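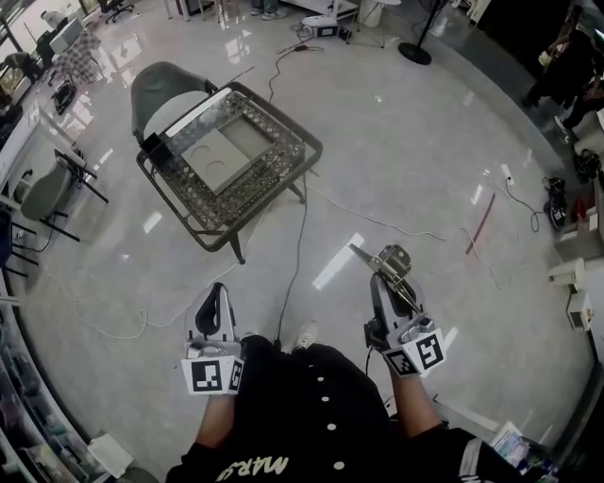

Genmont wrote back first thing, and the gist was that cracking on black is nearly always undercure and we should stop blaming the ink until we've measured the film and not the air above it. Fair. Bit short with us but fair.

February 3, 2025

Cream on black, cracked prints, continued from last week's pages.

Where we are: 37 shirts back from the Arnville order out of 1000. All cream ink on black. None of the navy ones from the same run, none of the gray. Same screens, same ink bucket for the most part (see below, not completely true). Cracks run across the letters the short way, worst on the wide strokes. Edges stay down. You can pull the shirt sideways and watch it open up like dry mud.

Did the stretch test again on shop leftovers before doing anything else. Leftover black: cracks on a hard pull, two out of three. Leftover navy: fine, fine, fine. So it's reproducible and it's ours, not somebody's hot dryer in Arnville.

Things that differ between black and navy:
- black blanks are from a different case lot, feel heavier in the hand
- black got print / flash / print, navy got one hit
- black went down the belt at the end of the day both days
- black had the underbase switched halfway, when the first bucket ran out

That last one is not in the job sheet. It's in my own scribbles on the back of the invoice. Whoever opens a new bucket, write it on the sheet.

Temps. Used the donut probe taped to a shirt instead of the temp gun. Gun reads the surface and on cream it reads high every single time, we knew this and still used it in August for the whole setup because the probe wire was broken. Probe wire is fixed. Probe curve through the dryer with one shirt on the belt: climbs nicely, holds, comes out. Probe curve with belt loaded full width: slower climb, never gets to where the ink sheet says it has to be, drops right off at the exit. The left lane is worse than the right. I'd have bet on the right being worse as that's the side with the door.

So loaded belt is undercuring the thick deposit and the thin one squeaks by. That would do it on its own. Navy single hit gets through, black double hit doesn't.

But I don't want to stop there, we stopped there last time.

Wash test. Six samples, all black, all cream:
A - old underbase, belt at normal speed, empty belt
B - old underbase, normal speed, full belt
C - new underbase, normal speed, full belt
D - new underbase, slow belt, full belt
E - new underbase, slow belt, full, second pass
F - no underbase, two straight hits of cream, slow belt

Warm wash, normal spin, tumble high. Same load with a couple of towels. Pulled at every wash and stretched by hand over the edge of the bench, same spot, same pull as near as I can manage it.

After 6 washes:
A okay. Slight line on one stroke.
B cracked, started at the second wash. Looks just like the returns.
C cracked, a little less.
D okay.
E okay, but the hand is awful, stiff as a placemat, and the black has gone slightly brown around the print. Wouldn't ship it.
F okay for cracking but you can see the black fibers coming through, fuzzy looking. Customer would send that back too, for a different reason.

B against C is the one I care about. New underbase is a bit better than old, both fail on a full belt. So bucket isn't the main thing. Belt is the main thing. Also flash: I think we over-flash the underbase on the back stations, it comes off the flash chalky and then the top coat just sits on it. Did one shirt with a short flash, just gelled, tacky to the finger but not wet, and the top coat bit in much better. Could not peel it with tape. The chalky one came up in a strip.

Need to redo that with more than one shirt before anybody changes the flash timer. Seriously, leave the timer alone.

Mesh: still on the 80 from Sirnico for the underbase. Lays down a lot of ink. Would like to try a finer one and see if we still get the coverage. Less deposit, less to cure. The problem is the cream goes pinkish on black if the base is thin, and Arnville already matched the color against their sign. Ask for a strike-off before promising anything.

Squeegee - the blade on the front station is rounded over. You can feel it. Rounded blade means more ink again. Flipped it for now, needs sharpening, not flipping. Two of the others arent great either.

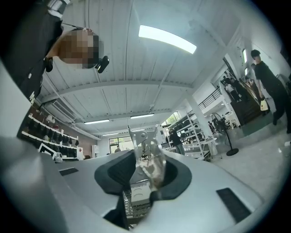
Escobar thinks it could be the blanks, finish or moisture or both, and asked whether we had tried running a plain black shirt through dry before printing. We hadn't. Did it after lunch. Put a plain blank down the belt with nothing on it and it steamed at the exit, visibly. The navy blank didn't. The black case had been sitting against the back wall by the roll-up door, so damp isn't a mad idea. If half the heat goes into driving off water then the ink never gets its share, and that fits with the slow climb on the probe curve.

Did a quick one: blank pre-dried, then underbase, flash, cream, full belt normal speed. Stretch test right off the belt is better than B. Not as good as D. Hasn't been washed, it's in the machine for tomorrow with a tag on it. Please don't take it out and fold it with the towels like the last tagged one.

Moved the cases off the wall onto the pallet in the middle. It's in the way, I know. Leave it until there's shelving.

What I'd do if the order came in again tomorrow:
Blanks in the warm room overnight.
Sharp blade.
Short flash on the underbase.
Belt slowed for black only, two lanes not three.
Probe shirt at the start, after lunch, and at the last rack. Write the number down even when it's good.

Two lanes will slow the whole job down and somebody will complain. Costs us less than reprinting. Did the sums on the back page, shirts plus freight plus the screens again, it's not close.

Arnville: they want replacements for the 37 and that's all they're asking for now. I'd rather tell them straight that others from the full-belt stretch may go the same way. We can't tell which ones from here, everything was boxed by size and not by run order. Next job, mark boxes by rack as they come off. A grease pencil stroke on the flap is enough.

Can a cracked one be saved? Tried heat pressing one of the returns with a silicone sheet over it, firm pressure. Cracks closed up and it looked great flat. Stretched it, opened again in the same places, maybe a hair less. So it finishes the cure on what's left but it can't heal the break. Might be worth pressing unwashed ones still in stock here before they go out though. There are two boxes under the folding table. Will do a handful and throw them in with the wash tommorow.

Odds and ends
- temp gun battery low, label it NOT FOR CURE either way
- out of blue tape, down to the wide stuff
- emulsion in the fridge is past it, the test screen had pinholes all over the left third
- exhaust hood rattles again when the door's open
- ask Genmont if their belt chart assumes cotton only, ours is a blend and the chart doesn't say
- left lane: check the heater panel on that side, one section looks duller than its neighbors when it's glowing. Have to do it with the shop lights off.

Wash machine free from eight. Samples A through F are pinned to the cork board in order, B has the red pin.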